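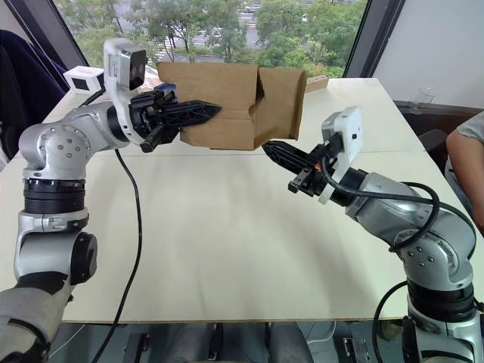 Iwona Czarnecka sells tea by post from the town of Zastham. When I called her at nine in the morning she was already on her second pot. "I drink the tea that I cannot sell," she told me. "The broken leaves, the ends of the bags. My customers get the good part."

She began twelve years ago with 400 pounds and a shelf in her sister's flat in Porport. The name of the shop, Bednarek, comes from her grandmother, who kept tea in a tin behind the flour.

I asked what was hardest in the first years. "The price of the post," she said at once. "A small parcel of tea weighs nothing, but you pay for the size. I changed to a smaller carton and I saved 30 pence on each one. This was my first holiday - a whole week by the lake."

December is the busy month, and then she closes the order page for 2 days so that she can sleep. Some customers write angry letters about it. She answers all of them by hand.

Her best seller is a smoked black tea which she buys through Hornesico. She does not like it herself. "It tastes like a wet coat near the fire," she said, "but people order it again and again, so I keep it on the list."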